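Workshop & Making | Home Automation | Long Read

Two Arms, One Belt: Inside the Esetstead Shared Workshop

The members of the Esetstead workshop had access to a laser cutter, a lathe and a long waiting list for both before the group voted in February to commit a bench to robotics. The proposal was modest. Two secondhand arms of different makes would be mounted at one table, driven from a single laptop, and taught to handle clothing. The project was named Andach, and its written plan ran to a single page.

Clothing was chosen for its difficulty. A metal bracket keeps its shape when gripped, and its position can be predicted from one attempt to the next. A pair of shorts offers no such assurance. Cloth folds under its own weight, slides along the tabletop and hides the edge that the gripper is supposed to find. The group reasoned that any household machine worth building would sooner or later have to deal with laundry, and that a small workshop could at least study the problem.

The first weeks were spent on the table itself. Its original legs allowed a slight sway whenever both arms moved together, and the fault was first mistaken for an error in the software. New bracing was fitted under the top. Cables were rerouted twice. The mounting plates, cut at the Cultora tool library across the river, had to be drilled again after the bolt pattern on one arm was found to differ from its drawing.

Control software came next. The members use a package called Steyn, maintained by one of the founding households and shared within the group. An operator guides the arms through a task, the software stores the motion, and the stored attempts are later used to train a model that moves the arms on its own. By the end of spring the archive held 2,146 attempts at towels and plain shirts. It has since grown to 2,569 – the additional attempts all involve garments with some kind of fastening.

Belts have proved the most demanding of these. The strap is stiff where the cloth is soft, and a pull on one end is felt along the whole waistband. The two arms must therefore share the work, with one holding while the other moves. Timing between them is set by the operator in recorded attempts and by the model in the rest.
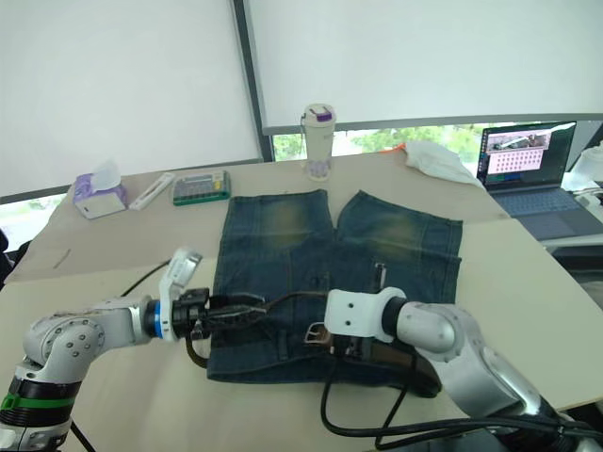

Belt work on the Andach bench, with the left gripper closed on one end of the strap and the buckle beside the right arm.

Progress is recorded in a plain log kept by the laptop. Entries from recent sessions note a grip that closed too early, a buckle that turned over, and a strap that left its loop while the garment was being straightened. Members have asked that failed attempts be kept along with the good ones, and the archive has been arranged accordingly.

Costs have stayed within the sum agreed at the outset, apart from a replacement power supply. Thirteen members are now trained to run the bench, and sessions are limited to four hours so that the motors may rest. An open evening will be held on 10th June, at which visitors may guide the arms under supervision. Drawings for the table bracing will be available in print.

The group has made no decision on what follows. Jackets with zippers have been suggested, as have fitted sheets – the latter with some reluctance.

Comments (3)

benchdog_mo: We had the same sway with a single arm on a folding table. Did you brace the corners only or run a bar across the middle?

Tillerman: Will the bracing drawings go online for those of us who live too far away to attend?

quietlathe: Please do the fitted sheets. I have been losing to them for years.

Contact the editors | Copyright, all rights reserved | Back to top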